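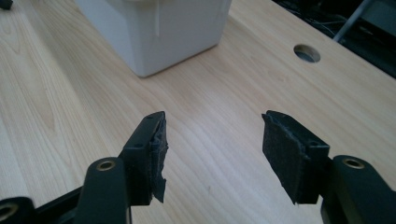
A table, pale wood and all.

So I've been home from Damska for a while now and people keep asking me how the trip was, and I keep saying "great!" and then talking about the train. I can't help it. I loved that train! I'd go back just for the train.

If you missed the earlier posts, the plan was to get from Whiteley up to Damska without flying, which meant one night on the sleeper and then the slow local line along the river. The whole thing is 1,434 kilometers (I looked it up on the map in the station, and then I told everyone in my compartment, who did not care). You could fly it before lunch. I took a day and a half and ate most of a bag of plums.

The sleeper was full. I had the top bunk, with a little net for your glasses and a reading light that only worked if you held the switch down. I'd packed a paperback and read four pages of it. The rest of the time I lay on my stomach and looked out of the strip of window, and every now and then a station would go by with one lamp on and a dog sitting under it. I slept maybe three hours and felt wonderful, which I can't explain, given how I am at home if the neighbor's gate squeaks.

Breakfast was tea in a glass and a roll with some kind of sour cherry jam. I bought two. Then I bought another one for later and ate it right away.

Changing at Kadon

Kadon is where you switch to the local line, and the guidebook gives it one sentence. I had three hours there and could have used six. There's a covered market behind the station where I bought socks (I'd forgotten socks) and a paper cone of fried dough for 1,000 in the local money, and I'm still not sure if that was a bargain or if I got taken. It was hot and it had sugar on it, so I'm calling it even.

The local train is two cars and very loud. The windows open all the way down! You stand there with your elbows out like you're eight. At one point we stopped in a field for a good long while and the conductor got off to talk to a man on a tractor, and then got back on and we left.

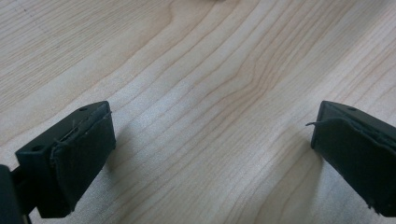
What I'd do differently

I'd bring less. I had a suitcase with wheels and every platform on that line is gravel, so the wheels were no use and I carried the thing by its silly short handle until my hand went numb. Next time, a backpack.

I'd also buy the return ticket at the start. The one-way to Damska was 3,948 and I figured I'd sort out the way back once I got there, and then the ticket office kept hours that I never did figure out. I finally caught it open on my second to last day and got the very last lower bunk.

And I'd get off at Flollolov. It's the stop before the long tunnel, and all I saw of it was a yellow station house, a lot of hollyhocks and a sign for a swimming lake. Half the train got off there with towels. I've been thinking about that lake ever since, and I've already asked for the same two weeks off next July.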